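Hand-held gripper kit, folding and laundry tasks
Hokorwood Rentals & Sales > Data collection > Hand tools

Product code: HW-847
Status: in stock, next batch June
Sold by the pair or single. Hire also available, see further down.

Two-finger hand-held gripper for recording household work. Same finger spacing as the Zadlow arm end, so what your people do by hand carries over to the arm without a lot of remapping. Comes calibrated. Check it anyway.

What you get
Gripper body, assembled
One set of finger pads fitted, one set spare
Spare pivot pins (small bag, don't lose it)
Wrist strap
Charger and lead
Hard case
Printed quick start, two sides of A4

Not in the box: storage cards, stand, arm mounting plate. Plate is a seperate line, order it with the kit if you want both on one delivery.

Who buys it
Mostly small teams planning a laundry or bed-making project who want a few weeks of recordings before they commit to an arm. Sensible order to do it in. Arm money is big money, gripper money is not. If the recordings are no good you've lost a month and not the whole budget.
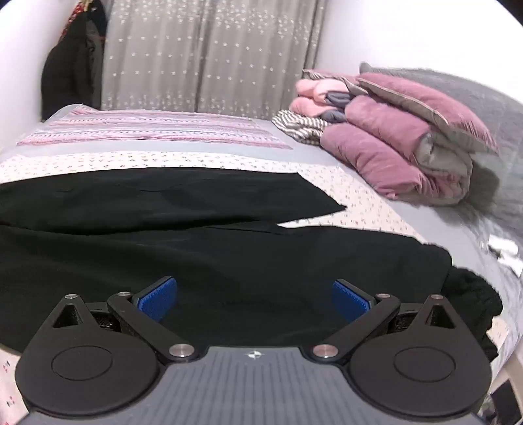 Budget for pads before you budget for anything else. They are the part that wears, and fabric work wears them faster than boxes or cups. The blue ridged pads are the standard ones and suit most cloth; for a big dark garment laid out flat on a bed, with soft folds and a rumpled edge, they are what we'd send you. Smooth pads are on the price list but we steer people off them for laundry. Allow 4 sets per gripper for a full project. Roksolana in the workshop will swap them for you if you post the unit back, but it's a two minute job with the small driver and you'll want to learn it.

How many grippers do I need?
One per person recording, plus one on the shelf. Please do buy the one on the shelf. Most panicked phone calls we get are from sites with three people and three grippers.

Planning time
Lead time is 8 working days for up to five kits. Bigger orders, ring first. Plates can take longer, they come from Panasiuk and we don't control that end.
Training: half a day covers it. Declan Treloar runs it at Rarkdale, or on your site for travel costs.
Allow a proper week for setting up at your end. Storage, file naming, who charges what overnight. Everyone skips this and everyone rings us.

Rooms
Real bedrooms are fine, better than a mock-up in our view. Real rooms have curtains, jackets hung up, a pile of folded stuff in the corner, and your model will have to cope with all of it sooner or later. Do get written permission from whoever lives there. Form on the downloads page.

Hire
Minimum hire one month. Pads charged on return if worn past the line. Deposit refunded within 57 days of us getting the kit back, sooner if its clean and the case has everything in it. Hire fees come off the price if you buy the same unit.

Warranty
Twelve months on body and linkage. Pads, strap and pins not covered. Drops not covered. We can tell.

Quotes
Ask for Zakhar Zinchenko in sales, mornings are best, after 2pm he is normally out on deliveries. Tell him: how many people recording, how many weeks, which arm you're planning on, cloth only or other objects too. Schools and universities, say so, different price list.

Related items
Arm mounting plate, Zadlow fit
Pad set, ridged
Pad set, smooth
Hard case, empty
Charging dock, four way (back order)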